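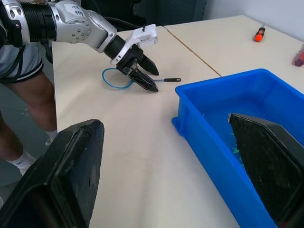 第三章　室内玩水角：布置、开场和收摊

3.1 先说几句

前两章讲的是积木角和画画角，那两样摆错了顶多重新摆一遍。玩水角麻烦一点，所以我单独写一章，写得也啰嗦一点，请多包涵！我自己在特罗克维尔（Trorkville）的活动室里摆过不知多少回玩水角，最狼狈的一次水顺着桌布一路流进插线板旁边的纸箱，里面全是刚印好的报名表。从那以后我的顺序就固定下来了：先地面，再桌子，再空盆，最后才碰水。你照着这个顺序走，基本不会出大事。

本章适用于Tillow玩水套装（箱子侧面的货号是1556）。老款的箱子没有排水软管，其余步骤一样，遇到软管的地方跳过去就行。

套装适合三岁以上的孩子。更小的也能玩，但得有大人一直坐在旁边，坐在旁边的意思是手够得着孩子，隔着半个屋子看手机可不算。

3.2 箱子里有什么

打开箱子先别急着往外倒，最上面那层气泡膜下面压着小零件袋，我有一次连膜带袋子一起扔了，后来翻垃圾桶翻了好久……

　长方形塑料水盆
　漂浮玩具和沉水玩具，各装一个网袋
　小捞网和短柄勺
　防滑地垫（卷着放的，刚打开会翘边）
　吸水毛巾
　排水软管和管夹
　水位贴纸
　本手册

水盆和玩具的颜色每一批不太一样，别拿箱子外面的图去对颜色。零件要是缺了，打电话到Visberg的售后分机3454，报货号和缺的东西就可以。接电话的多半是韦恩·彭纳（Wayne Penner），他说话慢，但记得很清楚，你不用重复第二遍。

自己还要准备：一张稳当的桌子、一个带盖的水桶、一支拖把、一瓶温和的洗洁精，还有几件替换的小T恤。最后这一样请一定要带，真的。

3.3 选位置

1. 找离水龙头近、离门远的地方。孩子们进出门都是跑着的，玩水角挨着门口，地上很快就会有一条湿脚印通到走廊。

2. 看地面。瓷砖和地胶都可以，地毯不行。木地板可以，但地垫下面要再铺一层塑料布，边上多留出一截往上卷。

3. 看插座。桌子周围伸手能碰到的插座都要盖上，地上的插线板一律挪走或者挂高。

注意：电线不要从玩水桌下面穿过去。哪怕用胶带贴住也不要。水会顺着桌腿走，走到哪里你猜不到。

4. 看光线。窗边好看，但下午的太阳晒在水面上很晃眼，孩子会眯着眼睛玩，一会儿就烦躁了。能拉半截窗帘最好。

提示：如果活动室里还有别的角，安静的角（看书、拼图）离玩水角越远越好。我试过把绘本架放在隔壁，结果那一层的书全部变成了波浪形。

3.4 摆桌子

1. 先铺地垫。翘边的话反着卷一下，再压平，放一会儿就服帖了。地垫要从桌子四面都露出来，孩子站的地方也得在垫子上。

2. 把桌子放到垫子中间。站着玩的大孩子用普通桌就好，我们活动室那种高76厘米的，上小学的孩子刚好。小一点的孩子要换矮桌，44厘米的那种最顺手，他们坐小凳子或者跪着都能够到。

3. 摇一摇桌子。两只手按住对角，使点劲儿。晃的话就在桌腿下面垫橡胶片，纸片不行，泡湿了就塌。

4. 折叠桌要检查桌腿的锁扣，每一个都要听到咔嗒一声。Melnyk的折叠桌锁扣藏在横梁里面，从上面看不见，请弯下腰用手摸。

注意：不要把两张桌子拼起来放水盆。盆会正好骑在缝上，两张桌子各动一点点，盆就斜了。这个错我见得最多，因为拼起来看着宽敞，大家都喜欢。

5. 桌面上不用铺桌布。塑料桌布听起来很合理吧？可是孩子一拽，盆也跟着走。桌面湿了用毛巾擦就好。

3.5 放盆和加水

1. 把空盆放在桌上，四边都离桌沿有一只手掌的距离。横着放竖着放都行，斜着放也行，我个人觉得斜着放有个好处，几个孩子围过来的时候不会都挤在长边上。

2. 把水位贴纸贴在盆的内壁，贴之前先擦干，不然过一会儿它自己就漂走了。

3. 用水桶提水，分几次倒。千万别把盆接满了再从水池端过来！装了水的盆两个大人抬着都会晃，一个人端就更别想了。

4. 水温用手肘试，觉得不凉也不烫就可以。冷天可以稍微暖一点，水放一阵子会凉下来，中途舀出一些再补温水。

警告：补温水时，先让孩子们后退一步，手都从盆里拿出来。不要把热水壶带到桌边，热水请在水池那里兑好再提过来。

5. 加到贴纸的那条线为止。孩子把手和玩具放进去，水面还会再涨一截。总有家长跟我说再加一点嘛，多好玩，我的回答一直是不加。

6. 最后放玩具。先放漂浮的，沉水的晚一点再拿出来，留着做中途换花样用。一次全倒进去，孩子很快就不新鲜了。

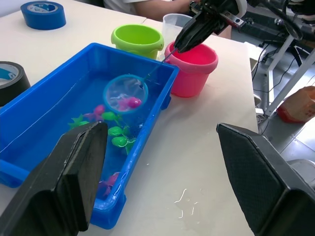 图3-2　加好水的蓝色长方形塑料盆，里面是两种颜色的玩具鱼。

3.6 开场

我习惯在孩子来之前把规矩想好，规矩要短，长了谁也记不住。我只讲三条：水留在盆里，玩具不进嘴，湿了就来找我。讲完马上让他们玩，别考问他们记住了没有。

1. 卷袖子，穿罩衣。罩衣从前面套，带子系在背后，别系太紧。

2. 一次让四个孩子围着盆，其他人先去别的角。想排队的就排，旁边放一个沙漏，沙子漏完换人。沙漏比大人喊时间管用多了，我也说不清为什么，孩子好像不太会跟沙子吵架。

3. 开头几分钟先别教。让他们搅一搅、拍一拍、把玩具按下去再看它冒上来。等水花小了，再拿捞网出来。

4. 可以玩的花样：

　按颜色捞：你说一种颜色，孩子捞那一种，放进旁边的小碗。
　猜沉浮：拿一个瓶盖、一块石头、一片叶子，先猜，再放下去看。
　吹着走：趴低一点吹漂浮的玩具，看谁的先碰到对面盆边（记得提醒他们吹气，别喝水）。
　开小店：捞上来的东西卖给你，你得认真讨价还价，敷衍了他们看得出来。

露西亚·巴里奥斯（Lucía Barrios）带的那一组还玩过一种讲故事的，每捞上来一个玩具就接着编一句。我在旁边听过一回，故事里的主角先是搬了家，后来又去考驾照，编到最后连她也接不下去了。这个花样适合五岁以上，小的孩子只想捞。

提示：抢玩具的时候，先别急着评理，多递一个勺子过去，常常就好了。两个孩子都盯着同一个捞网的话，把捞网收走一小会儿也行。

5. 随时擦地。毛巾挂在你自己肩膀上最方便，挂在椅背上你每次都得找。

警告：任何时候盆里有水，旁边就要有大人。你要去接电话、上厕所、开门，都先找人替，找不到人就把孩子带离桌子，盖上盖子或者把水舀进带盖的桶里。水浅也一样。这一条我不开玩笑。

3.7 中途换水

一场活动如果超过一个上午，中间要换一次水。水里有了饼干渣、颜料、鼻涕（对，会有的），看见了就换，不用等到时间。

1. 请孩子把玩具捞进网袋，他们很爱干这个活。

2. 把软管一头放进盆里，另一头放进水桶，水桶要放在地上，比盆低。管夹先夹住。

3. 把软管灌满水再松开管夹，水就自己流下去了。流不动多半是管子里有气，夹住，重新灌一次。

4. 水桶装到一大半就夹住，提去倒掉，再接着放。水桶太满，走一路洒一路。

5. 盆底剩的一点点用毛巾吸干，擦一遍盆壁，再按3.5加水。

注意：不要用嘴吸软管。我知道鱼缸换水有人这么干，这里请不要。

3.8 收摊

1. 提前说一声还有一轮沙漏就结束，突然收走会有人哭。

2. 放水，步骤同3.7。

3. 玩具用温水加一点洗洁精洗，冲干净，摊在毛巾上晾。肚子底下有小孔的玩具要捏一捏，把里面的水挤出来，挤到不冒泡为止。里面积水会发霉，发了霉的玩具请直接扔掉，不要想着泡一泡再用。

4. 盆倒扣着晾，下面垫两根木条，让它透气。直接扣在桌面上，第二天掀开会有一股闷味。

5. 地垫挂起来，两面都要干透。卷着收湿地垫，后果我就不形容了。

6. 全部干了再装箱。顺序跟拿出来时反着来：地垫在最下面，然后是盆，盆里放网袋和毛巾，软管盘好放在一边，小零件袋放最上面。

提示：如果当天来不及晾干，箱盖别盖，敞着过夜，在箱子上贴张纸条写上“没干”。纸条真的有用，杰克森·费尔（Jaxon Fehr）有一次好心帮我把箱子盖上还上了扣，下一周打开的时候我们俩都往后退了一步。

3.9 常见小毛病

盆在桌上打滑。
盆底和桌面之间有水，擦干就好。还滑的话，在中间垫一块干的防滑布，布要比盆底小，别露出来让孩子拽。

玩具老是歪着漂。
多半是里面进了水。捞出来捏一捏，甩一甩。捏不动的硬壳玩具如果进了水，就是有裂缝，别再放回去。

水位贴纸贴不住。
盆壁有洗洁精残留，用清水冲两遍，擦干再贴。还是不行就用防水笔在外面画条线，效果一样。

孩子不肯下来。
这个手册管不了！我的办法是请他当下一轮的沙漏管理员，十次里总有几次灵。

孩子不肯上来。
有的孩子怕水花。给他一个单独的小碗，放一点点水，再放一个玩具，摆在桌子另一头。过一会儿他自己会往大盆那边挪，你装作没看见就好。

地上的水怎么都擦不完。
看看盆是不是偏了。盆离桌沿太近，孩子一捞就把水带出来。请先让孩子退后，舀出一半水再挪盆，别硬推。

3.10 保养和更换

捞网的网眼松了就换，手指能穿过去就算松。短柄勺的边缘要是磨毛了，用细砂纸打两下还能接着用。管夹是最容易丢的，我会备一个，用绳子拴在软管上。

塑料盆怕两件事：长时间暴晒，还有叠着放的时候上面压重东西。盆边要是出现发白的细纹，先别装水，拿到水池里灌一点试试，外面干着才能上桌。

下一章讲沙盘角，那一章需要用到同一张桌子，所以请先把桌面擦干，再翻到4.1。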